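June, early, kettle on

Breakfast was a proper muddle this morning and I enjoyed every minute of it. I'd promised myself that before the summer properly got going I'd sort out the toast situation, and today I got up at 7 and did it. I came down in my socks, put the radio on low and cut the new loaf.

The old toaster went in May. It had been my mum's, then mine, and it only ever browned one side (you learnt to turn the slice round halfway and carry on talking). I kept saying it had years left in it, and then one morning it threw the whole lot up black and tripped the kitchen sockets, so that was that. We've been doing toast under the grill ever since, which means I have burnt toast, gone off to find my glasses, and burnt toast again. Katherine said she could smell it from the gate!

So, the new one. I wanted something plain. I looked at a Lumance that had seven settings and a little screen, and a Zavala that cost more than my winter coat, and I came home with neither. The one I chose is cream, two slots, a knob for how brown you like it, and it goes with the mugs. Two slots is plenty. If people want four slices at once they can wait and have a conversation.

The bread is the usual white from Nundus, 300 grams of flour to the small loaf, or so it says on the card in their window. I did wonder about the seeded, but seeds get down inside a toaster and then you smell them for a week. I sliced it a touch too thick at one end, as I always do, and a touch too thin at the other. The thin ones I put by for the soup. You want a slice that stands up just proud of the slot, so you can get hold of it, and doesn't slump down inside where you have to go fishing with a wooden spoon. I've told everyone who has ever stayed here not to use a knife for that. Valdis still did it in March and I shouted so loudly he dropped the butter.

I tried it on three first, which was far too pale, more like warm bread with ideas. Then five, and that's the one – gold all over, a bit of crunch, soft in the middle. Katherine likes hers nearly burnt and can work the knob herself. I had mine with the last of the gooseberry jam and ate it standing at the window, and then had another, because testing is testing.

I moved things about a bit as well. The fruit bowl has gone up on the dresser, and the blue tray has come out of the cupboard where it was doing nothing at all. I thought butter dish, jam, two knives, all carried through in one go instead of me trotting back and forth like a waiter. It was 120 pence at the church sale, which I know because the label was still on the back and I never can get those off. The white table shows every crumb, mind you. I'd forgotten that. I wiped it before breakfast, during breakfast and after it, and there will be more by tonight.

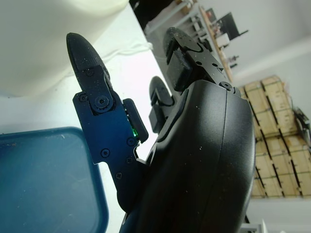
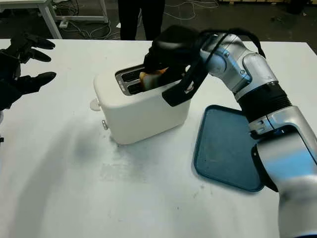 Katherine Castaño rang at lunchtime and I told her the whole saga, and she said that was all very well but cream shows every fingerprint, hers went grey round the knob inside a year, and I was to wipe it with a barely damp cloth once it had gone stone cold and empty the crumbs out over the sink before they got a chance to smoke. She also thinks five is far too timid and she'll be bringing her own marmalade.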